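Print this page | E-mail this page

Cakgate: The Complete Screenplays and Set Diaries (boxed set, 2 volumes)

I've been selling film books by post for long enough to know when something is going to make my phone ring, and this is one of those. If you loved the Cakgate films, and judging by my inbox an awful lot of you did, then you've probably been waiting for the scripts as long as I have. They're finally in, I've got a decent stack of them under the stairs, and I've been reading my own copy when I should have been packing yours. Sorry about that!

So what do you get? Two hardback volumes in a slipcase, 1,489 pages between them, and it weighs a ton. Volume one has the shooting scripts for all the films, complete with the pages that were dropped along the way. Volume two is the set diaries, kept by Wyn Probert, who started out as a runner on the first film and was script supervisor by the last. I bought it for the scripts, I'll admit, but it's the diaries I keep going back to.

Wyn has a lovely dry way of writing. There's a long entry from the Landeg shoot, the one with the flooded chapel, where the rain machine packs in just as real rain starts and then they have to stop because the real rain doesn't show up on film. She spends four pages on a coat. It's the grey one that Plosusent wears all through the second film, and if you've ever wondered why the collar is up in the kitchen and down in the yard, well, you'll find out, and you'll never watch that bit the same way again (I can't).

The thing I get asked about most is the ending. Yes, the other ending is in there! It was shot over two nights and cut after the first test screening, and until now all we had to go on was a couple of lines in an old interview. You get it in full, dialogue and directions, with the handwritten changes reproduced down the side. I'm not going to spoil it. I'll only say that the sister comes out of it a good deal better than she does in the finished film, and that my other half and I had a proper row about which one is right. I prefer the cut one. I know, I know.

I do have some grumbles. The index is thin, and it only covers volume two, so if you want to find a particular speech in the scripts you'll be flicking. The photographs are all in one section in the middle of the diaries when I'd have liked them scattered through. And the slipcase is a tight fit. Mine needed a good shake the first time and I was worried about the corners, though it's eased off since. None of it would stop me buying one.

There's also a set of Prernside location cards tucked into a pocket inside the back cover of volume two. They're reprints of the cards the crew carried round, with the scene numbers and where to park. It's a silly little extra and I love it. If you buy second-hand in years to come, check the pocket first, as I bet these will be the bit that goes missing.

People have asked whether it's any good for someone who hasn't seen the films. I'd say watch at least the first one, then come back. The scripts read well by themselves, but the diaries jump straight in and don't stop to tell you who anybody is. If you're buying for a younger fan, the language in the scripts is as it was on screen, plus a bit more from the scenes that didn't make it, and some of the diary entries are fairly ripe too. I'd have been fine with it at fifteen. Your gran might not.

I read most of volume two in bed over a wet weekend and have been no use to anybody since. It's too heavy to hold up, so prop it on a pillow. I had meant to do one diary entry a night and make it last until June, and got as far as the Friday before giving in and reading straight through to the wrap party.
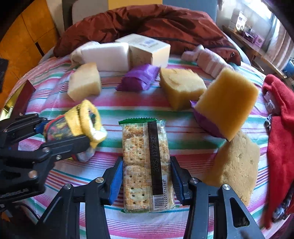 Crackers in their wrapper, on the stripy bedspread.

Right, the useful bits.

Price is £86 for the boxed set. I'm afraid I can't split the volumes, so please don't ask, I've already had to say no to someone very nice. Postage is on top and goes by weight, and you'll see the cost before you pay. I pack every order myself in double-walled card with the corners padded, and it goes tracked. If you'd like it gift wrapped, put a note on the order and tell me who it's for.

I've also got 20 sets with a bookplate signed by Wyn. They're the same price, first come first served, and I'll take this line down when they've gone. Ask for "bookplate" in the notes box. If I've run out by the time I get to yours I'll e-mail you before I send anything, and you can decide if you still want the plain one.

Returns are fine as long as it comes back in the state it left in. If a corner gets bashed in the post, send me a snap of the damage and keep the packaging, and we'll sort it out between us.

Orders in by noon go out the same day, except at weekends, when I'm mostly at book fairs. Come and say hello if you see me. I'm the one with the Cakgate mug.

Print this page | E-mail this page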